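Fotgate Announces June Release of Harbor Seasons, the Fourth Expansion for Vendirari

Reading time: 2 minutes

September 5, 2018 – Fotgate, the publisher of the town-building game Vendirari, today announced Harbor Seasons, a new expansion for Windows and Mac. The expansion is scheduled for release next June and will be sold as a download and as a boxed edition. Players must own the base game to install it.

Harbor Seasons adds a coastal region with 4 new towns, each with its own weather, trade goods and local holidays. Residents may take up fishing, boat repair or ferry work, and households can move between the coast and the existing inland map without losing their savings, friendships or family records. Harbors freeze in the coldest weeks of the game year, and towns that have not stored enough food will need to trade overland until the ice breaks.

The expansion was developed by Stustico, the studio responsible for the original game. Work on the new region began shortly after the release of the previous expansion and drew on requests collected through the official player forum. The most frequent request was for a calendar that affects daily life, and the studio has rebuilt the game's scheduling system to support it. Residents will now plan several days ahead, and they will cancel outings when a storm is forecast.

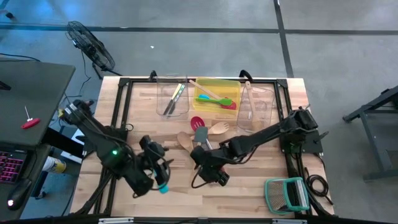
Will saved games from earlier expansions work with Harbor Seasons?

Saved games from every earlier expansion will load, and the game will make a backup copy the first time each one is opened.

Harbor Seasons includes 536 new objects for homes, shops and public buildings. Many of them can be recolored with the palette tool that was added in the last free update. The music for the expansion was recorded by Fakhoury, the ensemble heard in the base game, and will also be offered separately as a digital album.

Fotgate will hold a closed test ahead of the release. The test is open to 600 registered players, who will be chosen by drawing from all accounts in good standing. Applications may be submitted through the account page. Players who take part will be asked to keep a separate installation of the game, as test saves will not carry over to the finished version.

The download edition will be priced at $15. Pricing for the boxed edition, which contains a printed map of the coast, will be announced at a later date – retailers will be notified directly. System requirements are unchanged from the base game, although additional disk space will be needed.

Press copies may be requested from the Fotgate media office.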